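Pascal Dreßler
May 9, 2023

1/ ok budget thread. Request for next year's automation money is due Friday and I have a spreadsheet with way too many empty cells. Typing this between meetings so expect typos

2/ Background for new people: we're a small motor repair and rebuild shop in Randeditz. Brushless motors mostly. 200 a month come in, they get opened, checked, sorted. Opening and sorting is the dull part and it's where I want a two-arm station

3/ Two quotes on my desk. Eskildsen = whole station, frame, arms, training, install, one price. Guvo = arms and controller only, we build the rest. Guvo looks a lot cheaper until you start writing down "the rest"

4/ So let me write down the rest. Table. Table covering. Something behind the table so the lighting is sane. Tape for the zones. Trays. Fixtures. Cable management (ha). Spare fingers. Guarding. A person

5/ The person is the biggest line by far and it's missing from both quotes. Of course it is. Put it in YOUR sheet anyway, on the first row, so whoever signs sees it first

6/ What one part of the job looks like with two arms on it:

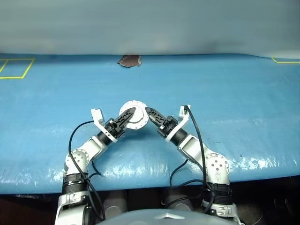
Both arms on one white disc. Tarp = cheapest thing on the list.

7/ Why I'm paying for a second arm at all. Every manager asks. One arm plus a vise does the same job for half the price, right. Well — then you're buying a vise that opens by itself, with jaws for every housing size we get, plus somebody to design the jaws. I priced it. The gap to a second arm got small fast

8/ Not zero tho. If all your parts are the same size go buy the vise. Really. We have too many sizes, you may not

9/ Fingers. Ask for the price of the FINGERS on their own. Eskildsen had it on page 6 in small print, Guvo had to be asked twice. I'm budgeting 3 spare sets per arm for the first year. Maybe too many, don't care, a dead station waiting on a finger costs more

10/ Also ask the lead time on fingers. And what they charge when you want a different shape made. Long thin ones are nice for reaching in but I want a price on short fat ones too

11/ Cables. Look at how much cable hangs off these arms and then budget for clips, sleeves, replacement cables and an afternoon of someone's life. I have a line in the sheet just called "cables etc" and I keep making it bigger

12/ Someone in replies: is the blue tarp really the plan for production. No. For trials yes. It wrinkles, it shines, it's cheap and you throw it out. For the real station I have a matte mat priced, still waiting on the second supplier to call back

13/ Shine matters if you run cameras. There's a bright strip of reflection all along the front edge of the plastic. I'd take matte over shiny anyday. Put the mat money in the FIRST order so you aren't begging for it in September

14/ Motor parts. Rotor and stator apart, both on the table, an arm on either side. This is the step I want costed properly, cause it's where the hours go:

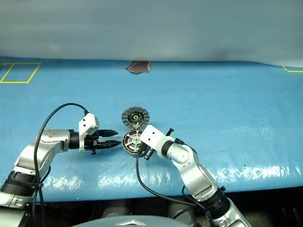
15/ Cost per motor. My sheet has hours now, hours later, price of station, years until I'd replace it. People skip the last one and divide by forever. I'm using 6 years. Eskildsen's sales guy wanted me to use ten, no thank you

16/ And don't write zero in "hours later". Somebody loads trays, somebody clears the ones that went wrong, somebody looks at windings. I put in half a person and my boss thinks it's high. We'll see, I'd sooner be high

17/ Magnets!! Small screws, loose washers, anything steel on that table is going to find the rotor. Plan for plastic trays, plastic tools near the station, a lid for the screw bin. Costs nearly nothing, goes on the list, otherwise someone buys the metal trays because they were on sale. (we own a lot of metal trays)

18/ Floor space. Measure the room behind and UNDER the table, not only the top. Bases and the bits below the edge take up room and you still need to get a broom and a human in there. I drew ours with chalk in the old packing corner and it didn't fit the first time. Moved one shelf, fits now

19/ Tape zones. Yellow tape on the tarp for where stuff goes. Buy the good tape. Buy two colors. I've seen the cheap one curl up at the corners in a week at our other bench

20/ Trial contract. We asked both vendors for a paid trial on OUR motors, not their demo parts. Eskildsen said yes, fee comes off the price if you order. Guvo said yes but no refund. That moved Eskildsen up my list more than the spec sheet did

21/ Bring your ugly motors to the trial. Corroded ones, ones with a bent can, the Trarow batch with glue everywhere. If the vendor only wants to see clean ones write that down

22/ Things I forgot on my first version of the sheet, copy these:
air line or no air line
software renewal in year 2 (!!)
freight and someone to unload it
insurance, call them before it arrives
e-stop on BOTH sides of the table
a chair

23/ The software renewal nearly got me. First year is included, then there's a yearly fee, and its per arm. Two arms, two fees. Ask "what do I pay in year 2" in exactly those words and get the answer in an email

24/ Where I'm at tonight: Eskildsen for the station, one mat, spare fingers, half a person, contingency line that I will be told to cut. Guvo stays as plan B if the total gets chopped. In that case I build the table myself and you'll hear all about it

25/ If you run a two-arm cell on small motors and have real numbers for finger wear pls reply or DM. Vendor numbers I already have

26/ Cleaned up sheet goes to whoever asks, after Friday. The column names are in German, sorry, it's readable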